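4. 시연 수집

4.1 두 가지 가르치는 방법

로봇에게 일을 가르치는 가장 오래된 방법은 로봇의 손목을 붙잡고 끌고 다니는 것이다. 본 연구에서도 처음에는 이 방법, 즉 직접 교시(kinesthetic teaching)를 썼다. 시연자가 중력 보상 모드의 팔을 잡고 물체까지 데려가서 페달로 그리퍼를 닫고, 다시 목표 지점으로 끌고 간다. 장점은 분명하다. 설명이 필요 없고, 시연자는 접촉이 일어나는 순간을 손바닥으로 느낀다. 단점도 분명한데, 시연자의 팔뚝이 손목 카메라 영상의 상당 부분을 차지한다는 점이다. 이렇게 모은 데이터로 학습한 초기 정책은 화면에 사람 팔이 보이지 않으면 출발을 주저했다. 정책의 입장에서는 합리적인 태도였다고 생각한다.

이에 따라 원격 조작을 두 번째 방법으로 도입하였다. 조작 장치는 Irmont라고 부르는 소형 리더 팔로, 관절 배치가 작업용 팔과 같고 길이만 짧다. 시연자가 리더 팔을 움직이면 작업용 팔이 같은 관절각을 추종한다. 원격 조작에서는 힘이 되돌아오지 않으므로 시연자는 접촉을 눈으로만 판단해야 하고, 숙련되지 않은 시연자는 물체 바로 위에서 한참을 망설인다. 이 망설임은 궤적에 고스란히 기록되고, 정책은 그것을 성실하게 배운다. 직접 교시의 정책이 팔을 기다렸다면 원격 조작의 정책은 생각에 잠긴다.

4.2 시연의 구성과 선별

수집된 시연은 총 3,000개이며, 그중 2,000개가 원격 조작, 나머지가 직접 교시로 얻은 것이다. 두 방법의 비율은 설계의 결과라기보다 시연자들의 어깨 상태를 반영한다. 모든 시연은 시뮬레이션 환경 Birnmont에서 재생하여 검사하였다. 재생 중 물체가 관통되거나 관절 한계를 넘는 시연, 그리고 시연자가 중간에 마음을 바꾼 것이 명백한 시연은 제외하였다. 이 기준으로 제외된 것은 432개이다. 마지막 범주의 판정은 주관적이라는 지적을 받을 수 있으나, 물체를 집어 목표의 반대편으로 가져갔다가 되돌아오는 궤적을 달리 부를 말을 찾지 못했다.

망설임 구간은 별도로 처리하였다. 말단 속도가 임계값 아래로 떨어진 채 그리퍼 상태가 변하지 않는 구간을 찾아 시간축에서 압축하되, 접촉 직전의 감속은 보존하였다. 초기 버전의 압축기는 이 둘을 구분하지 못해 모든 접근을 돌진으로 바꾸어 놓았다. 당시의 재생 결과는 교육적이었으나 본 논문에는 싣지 않는다. 현재 버전은 물체와의 거리를 함께 고려하며, 거리 정보는 시뮬레이터의 상태에서 직접 읽는다. 실제 환경에서는 이런 호사를 누릴 수 없으므로 추정된 자세를 사용한다.

4.3 좁은 입구를 가진 물체

시연 방법의 차이가 가장 크게 드러난 것은 좁은 입구 주변의 동작이다. 트레이 위에 물체를 내려놓는 과제에서는 어느 방법을 쓰든 말단 위치에 여유가 있다. 입구가 좁은 용기에서는 그렇지 않다. 직접 교시의 시연자는 손끝이 벽에 닿으면 저항을 느끼고 즉시 물러나지만, 원격 조작의 시연자는 용기가 기울기 시작해야 비로소 사태를 파악한다. 시연자 5명의 기록을 비교해 보면 이 차이는 숙련도와 무관하게 나타났다. 리더 팔을 직접 제작한 Remo Strebel도 예외가 아니었으며, 본인은 용기의 설계에 문제가 있다는 입장을 유지하고 있다.
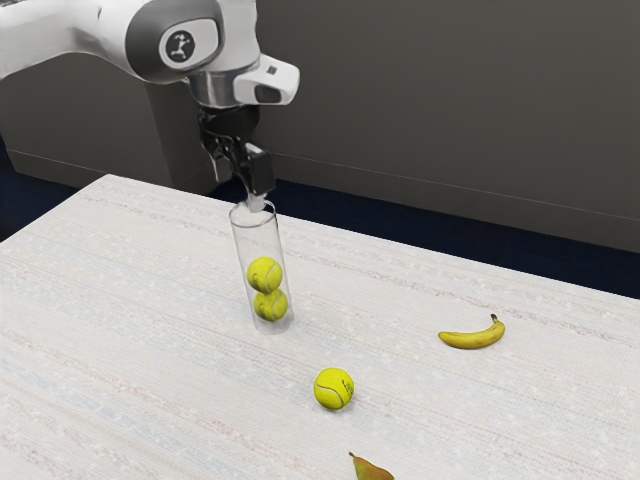 그림 4. 시뮬레이션 환경에서 본 좁은 용기 과제.

용기 과제의 시연에서 우리가 가장 중요하게 본 변수는 말단의 접근 방향이다. 비스듬히 접근하는 시연은 넓은 그릇에서는 아무 문제가 없지만 통 모양의 용기에서는 손가락과 벽의 간섭을 피하기 어렵다. 그림 4처럼 그리퍼가 수직으로 아래를 향하고 은색 손가락 끝이 투명한 원통의 테두리 바로 안쪽에 놓인 자세에서는 수평 방향의 여유가 거의 남지 않는다. 원통 안에 이미 테니스공 두 개가 쌓여 있어 깊이 방향의 공간도 테두리까지의 빈 부분으로 제한된다. 용기가 투명하다는 사실은 사람에게는 친절이지만 깊이 추정에는 그렇지 않다. 벽이 보이지 않는다고 판단한 정책은 벽을 존중하지 않는다. 따라서 이 과제의 시연에는 원통의 축을 기준으로 한 상대 좌표를 추가로 기록하였고, 학습 시 말단 위치의 오차를 축 방향과 반경 방향으로 나누어 반경 방향에 더 큰 가중치를 주었다.

같은 장면에 놓인 바나나는 이 과제의 목표 물체가 아니다. 다만 시연에 목표 이외의 물체가 전혀 없으면 정책은 보이는 것을 무엇이든 목표로 간주하는 경향이 있어, 과제와 무관한 과일을 함께 배치하였다. 과일의 위치는 시연마다 무작위로 바꾸었다. 과일을 고정해 두었던 4월의 예비 실험에서 정책은 공의 위치를 바나나를 기준으로 외웠고, 바나나를 치우자 탁자의 빈 곳을 정확하고 자신 있게 집었다.

4.4 시연자에게 제공한 지침

지침은 한 쪽 분량으로 제한하였다. 접근은 수직으로 할 것, 용기 위에서 한 번 정지할 것, 실패한 시연은 이어 가지 말고 처음부터 다시 할 것. 세 번째 항목은 거의 지켜지지 않았다. 시연자는 공을 떨어뜨린 뒤 그것을 쫓아가는 일을 즐기는 것으로 보이며, 이러한 추격 궤적은 당초 폐기 대상이었다. 그러나 공을 놓친 뒤의 회복 동작을 포함하여 학습한 정책이 재시도에서 더 안정적으로 움직였기 때문에 최종 데이터에는 회복에 성공한 궤적을 남겨 두었다. 해당 궤적에는 별도의 표식을 달았고, Aebischer 기록 형식의 여분 필드에 저장하였다. 지침의 세 번째 항목은 수정하지 않았다. 표식을 이용한 가중치 조정은 5절에서 다룬다.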